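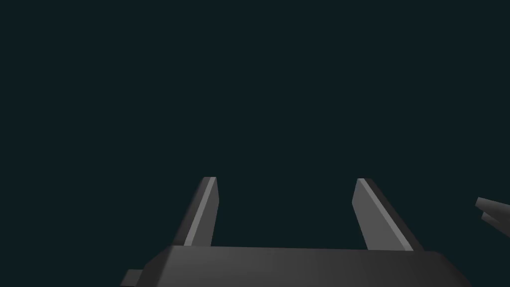 Listening Room: Casimiro Cordero, "Bultar"

I've had this record on since the start of October and I'm still finding new corners of it, so forgive me if this item runs longer than usual. Casimiro Cordero has been making accordion records for longer than some of you have been on this mailing list, and I've liked nearly all of them. Bultar is the first one I've wanted to play for everybody who walks into my kitchen.

If you came to Cordero through the dance records (most of us did), the opening track may throw you a little. There's no beat for almost two minutes. Just the accordion breathing in and out on one chord, somebody tapping on what sounds like a tabletop, and then Olaia Vallejo's voice coming in so low and close that I turned around the first time I heard it. When the bass finally shows up it's a huge relief, like the lights coming on in a dance hall. I laughed out loud!

Vallejo sings on five of the 9 songs and she's the reason to buy the thing even if you think you don't care for accordion. She has a rough, sleepy way of landing just behind the beat, and Cordero writes to it. On "Urquijo" he leaves her whole bars with nothing underneath but a shaker. On "The Ferry Song" they trade lines so fast you lose track of who's chasing who — that's the one I'd play for a skeptic.

The drums are Percy Tello, who some of you will know from the Trelix records, and he plays here as if he's been told the neighbors are asleep. Brushes, mostly. A lot of rim. Then on side two he gets one real workout, a six-minute instrumental called "Salt Road," and you can hear how much he's been holding back. It's built on a pattern I can't count to save my life. I asked Lies Mertens, who mixed the album, and she said it was two patterns of different lengths laid on top of each other and that the band got it right on the third try, after lunch. She also told me the song was 13 minutes long before they cut it down. I'd like the long one, please.

Mertens deserves a paragraph to herself. Cordero's older albums were recorded bright and crowded, everything pushed up front, and they're exciting on a car stereo and tiring on headphones. She has opened this one way up. You hear the bellows. You hear the click of the buttons on the quiet songs, and a chair creaking at the end of "Letter to My Landlord" that they could easily have trimmed off. I'm so glad they didn't. The bass is round and warm and a touch too loud on "Ninth of the Month," my only real complaint about the sound.

My other complaint is the sequencing. "Little Engine" is a sweet, goofy tune with a whistled chorus and I'm fond of it, but it sits right between the two saddest songs here and it breaks the mood in half. Move it to the end of side one and you'd have a nearly perfect run. I've been playing it in that order at home, and my husband says the album got better overnight.

A word on the lyrics for those who don't have the Spanish. The sleeve prints them with English on the facing page, done by Jozef Van Wijk, and they're good translations, plain and singable. I do think he loses a joke in "Urquijo," where the last line can be heard as either "I'm leaving" or "I owe you," depending on how you read the verse before it. Write in if you've got a better version. I tried for an evening and gave up.

The vinyl is a run of 213 copies, pressed on ordinary black, with a fold-out lyric sheet. It's 30 dollars at the shop counter in Prurkville and the same by mail plus shipping. There's a CD too, and the download has one extra track, a live take of "The Ferry Song" with the crowd singing Vallejo's part back at her while she cracks up. Get that one somehow, even if you buy the record.

Cordero and the full band are playing the Prurkville Grange in November, doors at 7:30. The room holds 193 people and the last two shows there sold out, so get moving if you want to dance. There are chairs along the back wall for anyone who doesn't. Vallejo opens with a short solo set, just her and a guitar, and I've heard she's trying out new songs.

Next issue: the brass band reissues I promised you in the summer, plus your letters about the whistling question. Keep those coming — I've read every one, and a couple of you have very strong feelings.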